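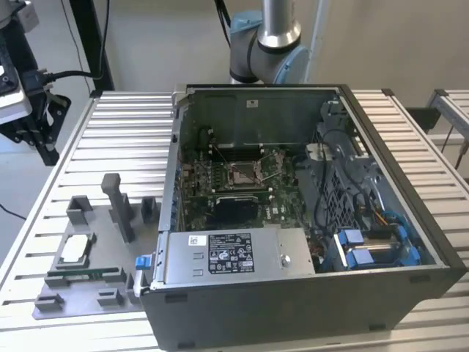 Ticket: Itik assembly cell, CPU pick from fixture plate fails intermittently
Product: Itik starter kit, two-arm, desktop PC task pack
Opened by: Noreen Doherty
Assigned to: Murali Kotian, Neltance support
Status: Open, waiting on customer
Severity: 2

Reported problem

CPU pick aborts with "grip width out of range" on some cycles. Memory pick from the same plate is fine. The task runs on a Dell tower laid on its side, panel off, socket lever open before start. Fixture plate is the printed one from the kit, gray, placed on the bench to the left of the tower. Controller was updated in April and the fault was first logged after that. Can't say whether the two are linked, as we ran very few CPU cycles on the old version.

Already tried: power cycle of both arms, re-home, re-teach of the plate origin. No change.

Reply – Kotian

Please send the controller log covering at least one failed pick and one good one, plus the task file as it is on the cell now. Also confirm which gripper profile is loaded. Settings > Tools > Active profile, on both arms.

Is the plate bolted down or resting on the slats?

Reply – Doherty

Log and task file uploaded. Active profile is "slim black" on arm 1 and "default" on arm 2. Arm 1 does the CPU pick.

Plate is held with two T-slot clamps from the kit. It can be shifted by hand if you push hard on the corner.

Reply – Kotian

Log shows the fingers closing to the expected width on good cycles and closing past it on failed ones. So on the failed cycles the fingers are missing the edge of the part, or catching it too high. Force reading never leaves the baseline on those, which fits a miss.

Two things to check, in this order.

1. Clamp torque on the plate. If it moves by hand it will move when arm 1 presses into the holder. Tighten, then re-teach the origin at the tall post, not at the CPU holder. The post is the datum in the task file.

2. Approach height. Your task file has a Z offset on the CPU pick that is not in the shipped version. Did someone edit this?

Reply – Doherty

Offset was added on our side. With the shipped value the fingers touched the top of the holder. Different print of the holder, ours came from the Rao material set and the shipped file seems to assume another one. Removed the offset for one run to check and the contact came back, so I put it in again.

Clamps tightened. Origin re-taught at the post. Ran 5 CPU picks, 2 failed. Same message.

Reply – Kotian

Thanks. The holder print matters. Holders in the Rao set have a thicker lip, so the part sits lower relative to the lip than the shipped task file expects. Raising Z clears the lip but leaves the fingers with too little of the CPU edge to close on. A small change in where the part sits in the holder is then enough to miss it.

Workaround: load task file revision "Drirau" from the downloads page, under PC task pack. It widens the opening before descent and moves the finger line inboard of the lip. Delete the manual Z offset before loading. The import keeps local offsets and will stack them on top of the new values.

Run the first cycle at reduced speed with a hand on the stop. Do not test the socket placement step until the pick is stable. If the part slips over an open socket you risk bent pins, and the kit warranty does not cover customer boards.

Log buffer is set to 2000 lines on your controller and it rolled over in the upload. Please raise it before the next run so we get the full cycle.

Reply – Doherty

Drirau loaded, offset deleted, buffer raised. Placement step disabled for now. One slow cycle done, pick was clean. Will run a longer batch at normal speed and upload the log.

Separate question – does the memory pick need the same change? It uses the clip blocks, also from the Rao set.

Reply – Kotian

No. The clip blocks have the same dimensions in both sets. Leave the memory pick as is.

Keeping this open until the batch log is in.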